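Renting Out the Spare Room: Questions I Keep Getting

Last updated Sunday, September 20, 2020

I started letting our spare room in Ludow to short-stay guests, and ever since then people have been filling my inbox with the same handful of questions. So I've put my answers in one place. I'm not a lawyer or an accountant, just someone with a room and a lot of clean towels!

Do I need permission?

Depends where you live. In Ludow I filled out a form at the town office, paid a small fee and got a letter back. My friends over in Nakholm had to have an inspection first (smoke alarm, window that opens, that sort of thing). Call your town before you buy a single pillow.

How much should I charge?

Look at what similar rooms near you are going for, then start a little lower until you have some reviews. I went in too high and sat there through all of January with an empty calendar. Not my best month.

What's your minimum stay?

Two nights. One-night stays nearly finished me off - you wash everything, scrub the bathroom, and then do it all again the next day.

How many sets of sheets do I need?

More than you think. I have five for one bed, and there are still weeks when I'm standing by the dryer giving it a hard stare. Buy them all in the same color so you can mix and match when a pillowcase gives up.

Do I have to furnish it like a hotel?

Please don't feel you have to. A good mattress, somewhere to put a glass of water, a hook for a coat. I spent way too much on cushions in the beginning and every guest put them straight on the floor.

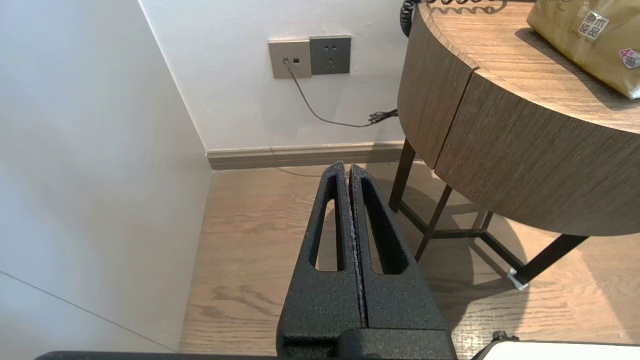
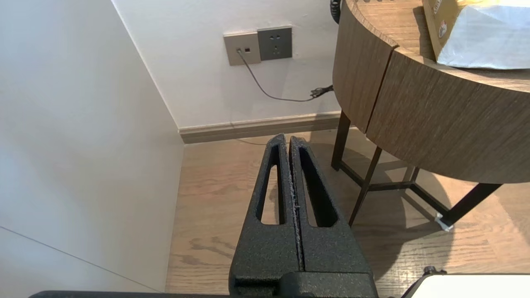
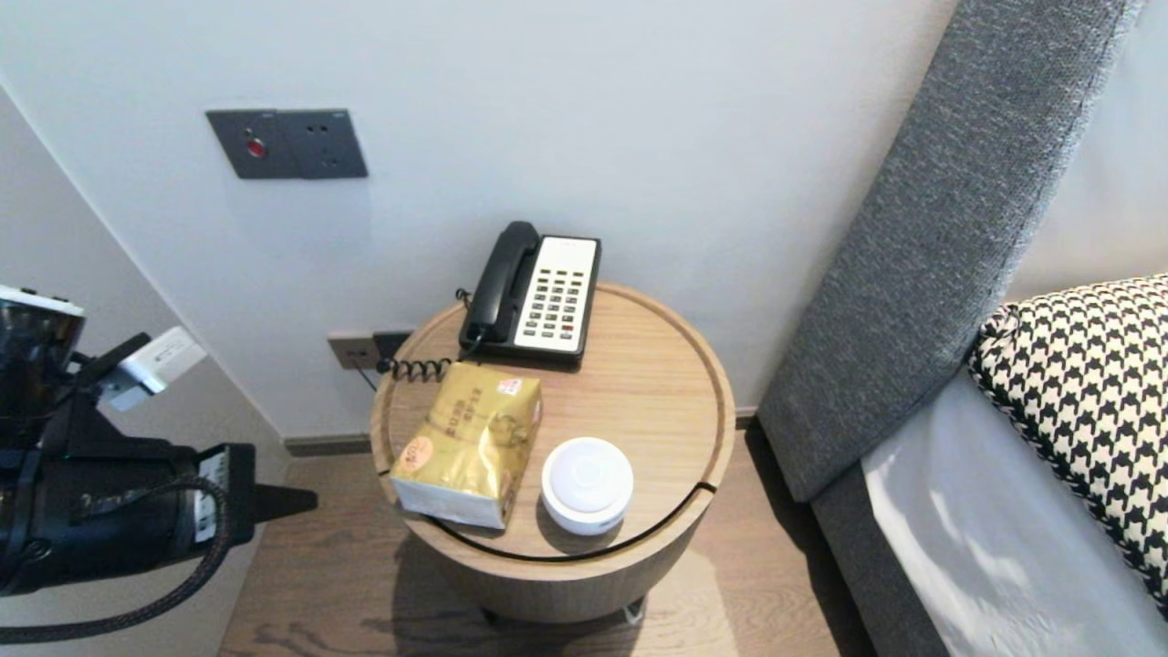
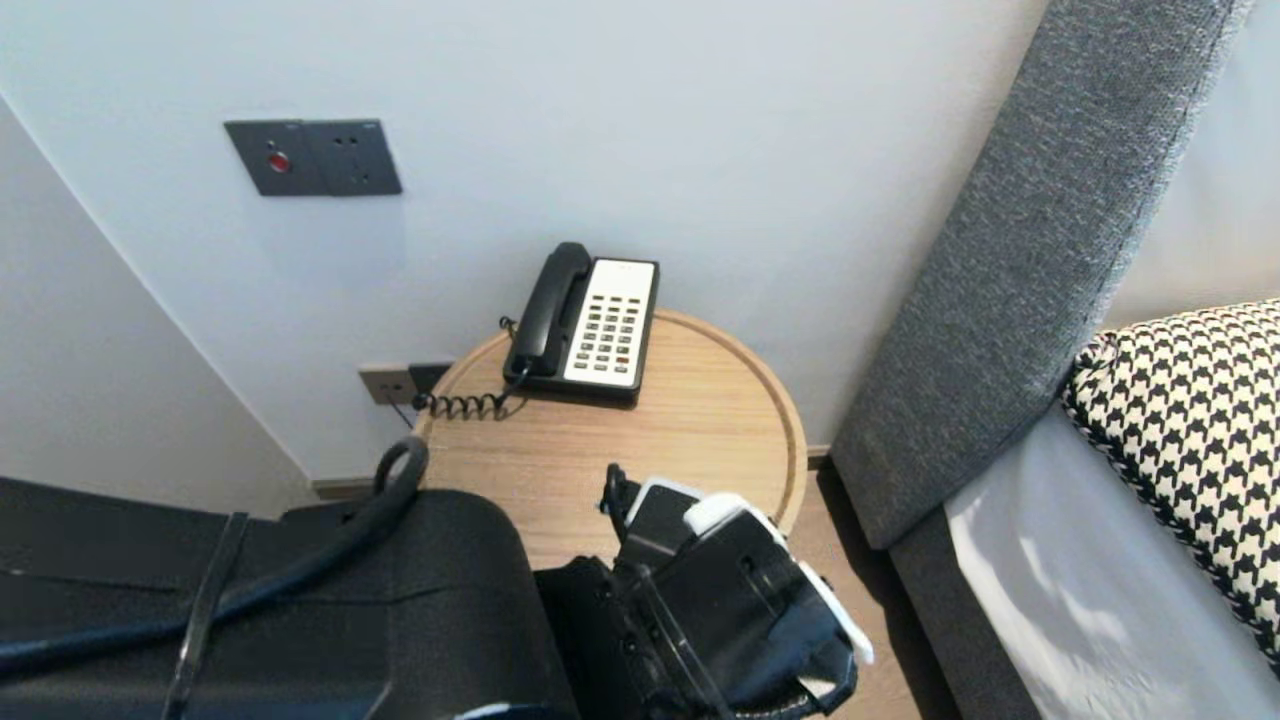
Asante wrote in to say that the furniture matters far less than the welcome note, and that guests stopped texting late at night once the note had the Wi-Fi password, the trash day and how to work the shower all on one page. I'm with Asante on this. Mine used to run to four pages and I don't think a single person got past the first one.

What time is check-in?

Mine is after 5, and I'll let people drop bags earlier if I'm home. Put the time in your listing and then put it in your first message too. People skim!

Do you serve breakfast?

I leave out bread, jam, coffee and tea, and guests help themselves until 9. Cooked food can mean a whole different set of rules, so check before you start frying eggs for strangers.

What about damage?

I take a small deposit and I've only kept part of it once, over a candle and a bedspread. Most things are a chipped mug or a stain that comes out with cold water and dish soap. Take your own pictures of the room before each stay, with dates, and you'll be glad you have them if there's ever an argument.

Should I tell my insurance company?

Yes, yes, yes. My regular policy didn't cover paying guests at all and I had to add it on.

Can I turn down a booking?

You can, but read the rules of whatever site you use, plus your local fair housing rules. I mostly say no when the dates don't work for us or when the group is too big for one bed.

How do you handle cleaning between guests?

Windows open first, then bed, bathroom, dusting, floor. In that order, or you end up doing the floor twice. I block out a day between bookings now.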